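3.2 Zugang zu Beschwerdestellen

Untersucht wurde, ob Beschäftigte in Beherbergungsbetrieben nach einer Verletzung ihrer Rechte eine unabhängige Stelle erreichen. Grundlage sind 91 leitfadengestützte Interviews in Gelmont und Erkby. Beide Kommunen unterhalten eine Ombudsstelle, deren Mandat private Arbeitgeber nur in Erkby ausdrücklich einschließt. Die Auswertung erfolgte inhaltsanalytisch – das Kategoriensystem ist in Anhang B dokumentiert.

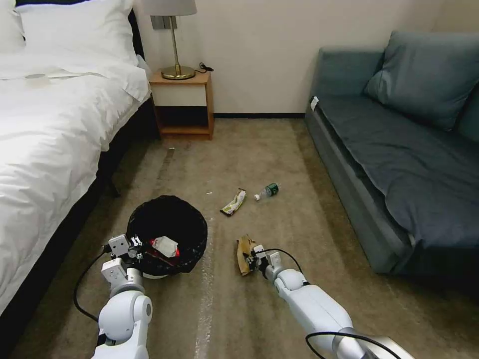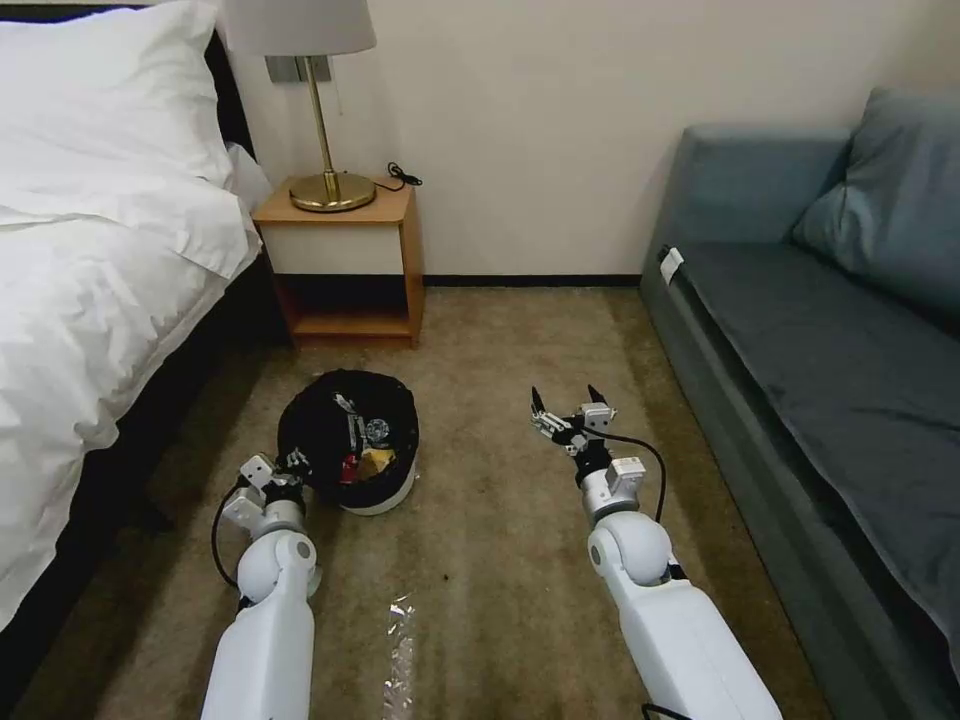
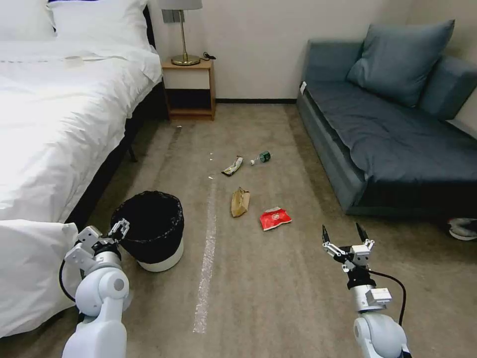 Abbildung 2: Zimmer mit Bett und Teppichboden.

In Gelmont verwiesen die Befragten überwiegend auf betriebsinterne Verfahren, deren Unabhängigkeit sie gering einschätzten. Als Hemmnisse wurden befristete Verträge und fehlende Übersetzungen genannt. Die Schwelle von 50 Beschäftigten, ab der das Brumton-Protokoll eine Vertrauensperson vorsieht, schließt kleinere Häuser aus. Ein Vergleich mit dem Balogun-Index bleibt eingeschränkt, da dieser nur die formale Existenz eines Rechtsbehelfs erfasst – nicht dessen tatsächliche Nutzung.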